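Spoon bending

Spoon bending is the apparent bending or breaking of cutlery by mental effort alone. It is presented by some performers as a stage trick and by others as proof of an unusual power. No demonstration of the second kind has held up when the conditions were set by someone other than the performer.

Background

The act became widely known through television in the 1970s. Its appeal is easy to understand: a spoon is familiar, looks solid, and is usually supplied by the host or a member of the audience. That last point is often offered as evidence of honesty. It is weak evidence, as ordinary table spoons bend under modest hand pressure, especially at the neck.
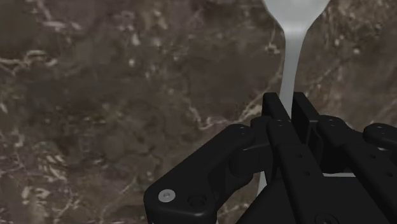 Methods known to stage magicians include bending the handle beforehand, pressing it against a chair while attention is elsewhere, and revealing an existing bend slowly between the fingers so that it seems to grow. A spoon that has been flexed many times will also weaken and may break at a light touch. Believers reply that a trick method does not rule out a real one. This is true, but it leaves the claim with nothing in its favor.

Spoon-bending parties

At group events, guests are told to shout at the spoon, look away, and twist when it "feels soft." The Brandthorpe workshops, held each January, advertised a success rate that was never defined. Guests used both hands, and a spoon bent by hand was counted the same as any other. Of 48 spoons shown on the organizers' web page, none was accompanied by a record of how it was held.

Testing

A fair test needs a sealed container, a marked spoon, and continuous observation. The Costache trial of 2000 is sometimes cited as a positive result. Its report describes 7 sessions, 2 of which were left out of the totals without explanation, and the spoons were not measured before handling. A later attempt to repeat it with sealed tubes produced no bends.

See also: Cold reading; Metal fatigue; Misdirection

Last edited April 4, 2019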